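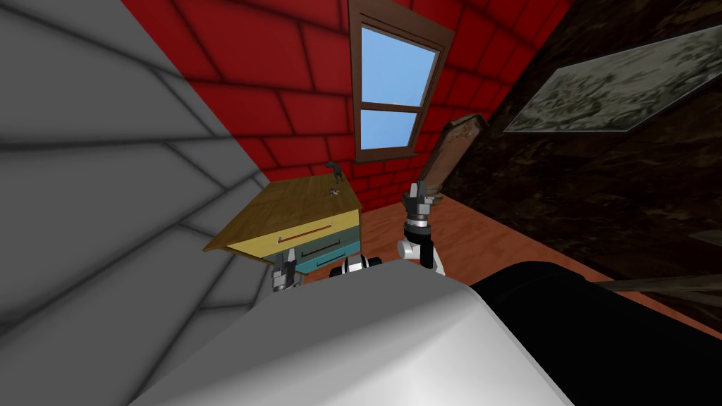
How to replay a simulated episode without losing your mind over camera frames

Civel toolkit, page 5 of the perception notes. Last updated Tuesday, August 8, 2023.

You have a simulated room, a two-armed robot, and a head camera that insists the floor is a hillside. You also have a log of the arm joints, and you would like the log and the camera to agree about where the gripper is. They don't. This page is about getting them to.

Before you start

You need a recorded episode, the scene file it was recorded in, and the same version of the Lakar renderer that made it. "Close enough" versions are how I lost most of April. If you no longer know which version you used, open the episode header and read the renderer line. If the renderer line is blank, record the episode again and think of it as exercise.

Step 1. Load the episode paused

Open the replay tool and load the episode with the clock stopped. Do not press play. Everyone presses play. The physics engine will cheerfully take one step on its own, your held object will settle a hair lower in the fingers, and every number you read after that will be wrong by an amount too small to notice and too large to ignore.

Step 2. Pick a frame where something is being held

An empty gripper tells you where the gripper is. A gripper with a long stick in it tells you where the gripper is and also which way it's turned, with the error helpfully multiplied by the length of the stick. My test episode has 2,620 frames, and I use frame 1,581, where the right hand has a good grip and the left isn't doing anything that would complicate my day.

Step 3. Draw the axes

Turn on the axis overlay for three things: the world, the head camera, and the wrist. The world axes should line up with the room. Check them against a corner where two walls meet the floor or ceiling. Brick and panel seams are handy for this, as long as you remember that a strong tilt in the view belongs to the camera. The room is level. I have spent an afternoon straightening a wall that was already straight, and I can't recommend it.

If the camera's axes look mirrored, you have the usual problem: the renderer thinks the camera looks down negative z, and your perception code thinks it looks down positive z. Both are certain they're right. Set camera_convention in the config file to match the renderer, and convert once, at load time. If you convert in two places, the errors cancel, everything looks great, and the next person to clean up your code will ruin their week.

Step 4. Check the wrist camera separately

The wrist view is the easier one to calibrate, for the simple reason that the fingers are always in it. Reproject the two fingertips from the joint log and overlay them on the rendered fingers. They should land on top of each other. If the dots are off by a constant amount, your camera mount offset is wrong. If they drift as the wrist turns, your rotation order is wrong, and you should go get a coffee first.

Do this at several wrist angles, including the silly ones where the hand points up at the ceiling. Offsets that look perfect when the gripper faces a table have a way of coming apart when it doesn't.
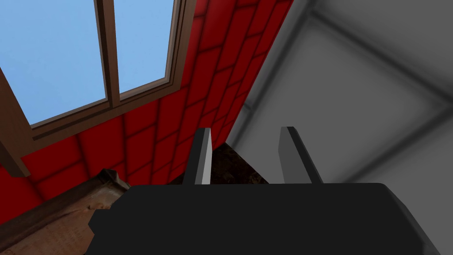

Noémi Juhász would add that you should check the timestamps before you touch a single rotation, as the wrist and head cameras in her logs were 18 milliseconds apart and she had "fixed" the mount offset twice before finding out.

She's right, so consider that Step 4 and a half. The command is replay --stamps, and it prints one line per camera per frame. Pipe it into a file unless you enjoy scrolling. If the gap between cameras is constant, put it in the config as stamp_shift. If it wanders, your recorder was falling behind, and no setting on this page will save you.

Step 5. Save the transform with the episode

Write the corrected camera poses into the episode folder itself. A file called transforms_final on your desktop is of no use to anyone, least of all you in three weeks. The tool will ask whether to overwrite the original poses. Say no. It will ask again. Say no again.

Known trouble

Shiny robot bodies near the head camera can confuse the edge matcher, which loves a smooth curve. Mask the robot's own body before you run it; the mask option is under Clakside export, for historical reasons.

Axis overlays vanish after a resize. Toggle them off and on.

The undo button undoes the last saved pose and also the mask. Fixing this is on the list.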